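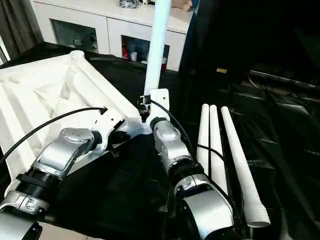 Two robot arms, a white molded plastic frame and three white tubes on a black-draped table.

Stop Selling Us a Better Swing

Opinion | By Karlijn Segers
2 min read
Print | E-mail

Every April the same pitch comes around. Buy this driver, pick up a few yards, play the game you were meant to play. The Ojeda in my pro shop costs $626, and the tag promises "up to 32 percent more forgiveness." More than what? I asked at the counter and got a shrug.

I have played off a 14 handicap for most of my adult life. In that time I've owned 3 drivers, each sold to me as a breakthrough, and my handicap is still 14. My regular partner, Bastian Wegener, uses a club older than his daughter and takes my money most Saturdays.

The tour pros are no help here. When Aslak Boström switched to Ojeda and won at Akemska, the ads ran for weeks. He missed the cut in his next two starts with the same club in the bag, and I don't remember an ad about that.

Maybe the new faces really are hotter. I can't test that, and neither can you, hitting six balls into a net. What I can say is that I lose most of my shots from inside 100 yards, where the driver stays in the bag. A few lessons with a patient teacher would cost less. So would a bucket of balls and an hour on the chipping green, though I admit I keep finding reasons to skip that.

Related
Slow play starts on the first tee
Rimantas Krūmiņa on putting in the wind
Tarnidari reopens its back nine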